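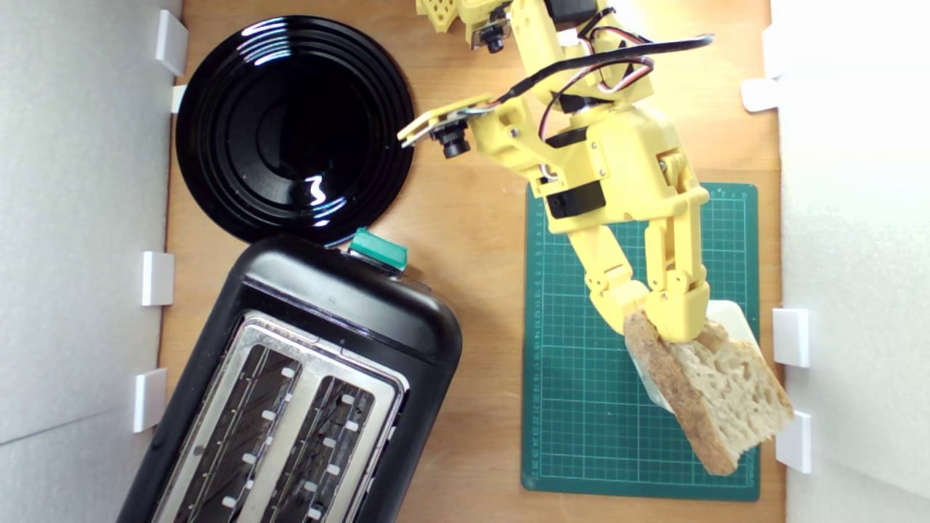 Black plate and two-slot toaster on a wooden board.

Stinton Seller Profiles, data card

Version of 2 November 2021. Maintainer: Khanyisile Mokgethi. Schema and loaders: Tatsuya Onishi.

Contents
Short career profiles of managers at online marketplaces and classified ad sites, collected from speaker pages and company team pages. Each record is one person in one role. A person who changed jobs has more than one record, linked by person_id.

Files
profiles.csv — one row per record, 18 columns, UTF-8, comma separated
employers.csv — 41 employers, with country and sector code
notes.txt — manual corrections, newest first

Main fields
person_id: integer, stable between versions
role_title: as printed on the source page
sector: one of 11 codes, listed in employers.csv
start_year: blank if the page gives none
bio_text: full text, line breaks removed

Known problems
Job titles are not normalized. "Head of Trading" and "Trading Lead" are kept as separate values. Records from Ernus have no start_year. In about 15 records the employer name is that of the parent company; Hefin Meredith is checking these by hand.

Loading
Read person_id as an integer and everything else as text. Do not let the spreadsheet program guess types — it turns some sector codes into dates.

Removal requests go to the maintainer and are applied in the next version.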